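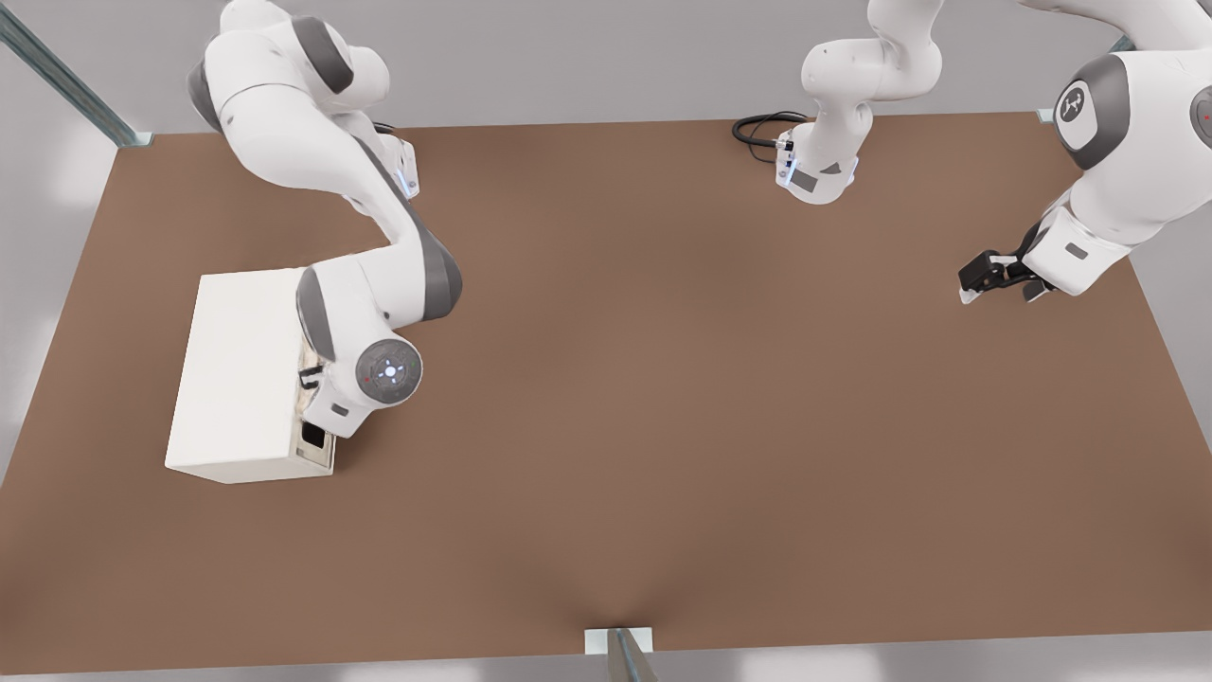 Abbildung 3: Simulierte Arbeitszelle mit zwei Armen. Der Greifer des einen Arms befindet sich am Ende der weißen Box, der andere Greifer ist leer.

3.2 Aufbau in der Werkstatt

Der reale Aufbau wurde in der Gemeinschaftswerkstatt Drundholm realisiert. Als Grundlage dient ein Arbeitstisch aus dem Jahr 1992, dessen Gestell von Correa neu verschraubt wurde. Vor jedem Versuch am Tisch wird die Bewegung in der Simulation Skestari geprüft (Abbildung 3). Die Aufgabe besteht darin, die Box an ihrer Öffnung anzufahren, ohne dass die beiden Arme sich gegenseitig behindern.

Es wurden 40 Durchläufe pro Startposition berechnet. In fünf Durchläufen war der Abstand zwischen den Armen kleiner als der erlaubte Wert. Diese Bahnen haben wir nicht auf den realen Aufbau übertragen. Die Reibung der Tischfläche ist im Modell noch als konstant angenommen.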